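How to Fold a Fleece Cloth So It Stays Folded
30 March 2020

Most folding guides start with a cloth that is already lying flat, square and smooth. Mine never are. They come out of the basket in a wad, and the wad is where the work is. I have tried the Jovance roll, the Trutach envelope and a few others with grand names, and I'm not convinced any of them beats a plain fold in quarters done with some patience.

What you need: the cloth, and a clear surface bigger than the cloth when it is opened out. A plain mat helps. I doubt the color matters, whatever the people selling them say.

1. Smooth the mat first. A ridge underneath will pass for a crease on top, and you will waste time chasing it.

2. Pick the cloth up by whatever part is easiest to reach. Some guides insist on finding a corner straight away. I don't see the point while it is still bunched up.

Purple cloth, still to be opened out.

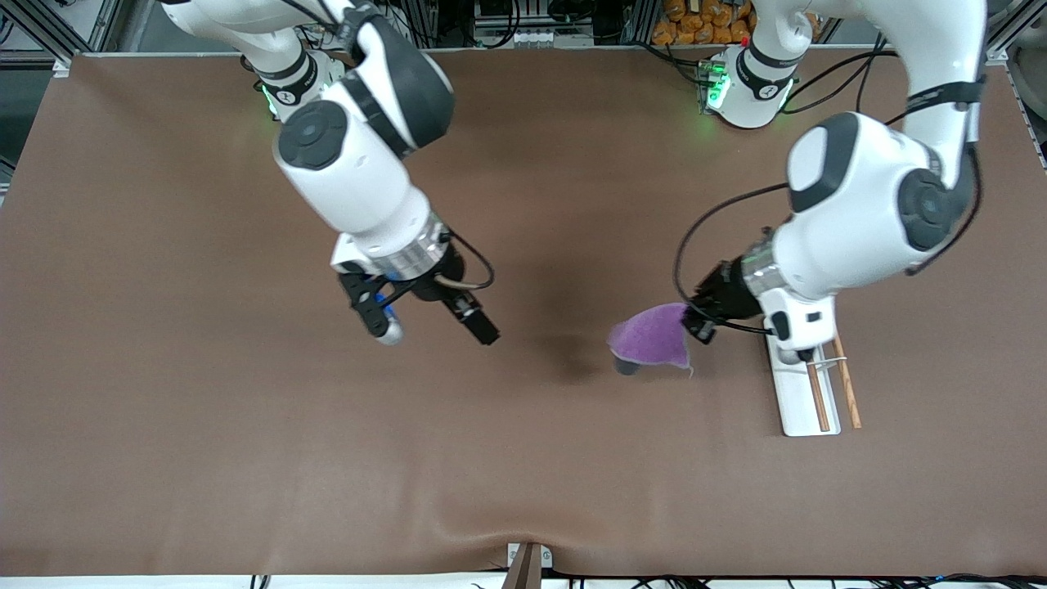
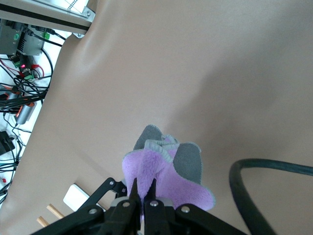
3. Follow the stitching. On a two-sided cloth the edge is the only part you can trust, so run along it until you reach a corner, then keep going to the next one. Hold both and let the rest hang.

4. Lower it onto the mat, fluffy side down. I tried it the other way up all through January and the halves kept sliding apart — your fleece may be better behaved.

5. Pat from the middle outward. Don't pull. Fleece stretches, and a stretched side will never meet its opposite.

6. Bring the near edge to the far edge, press with a flat hand, then go left to right. Stop there. Folding in thirds after that gives you a fat little brick that springs open on the shelf.

As for folding boards, I used a Grakberg for a while and went back to my hands. It may suit shirts. For a small fleece cloth I would save the money.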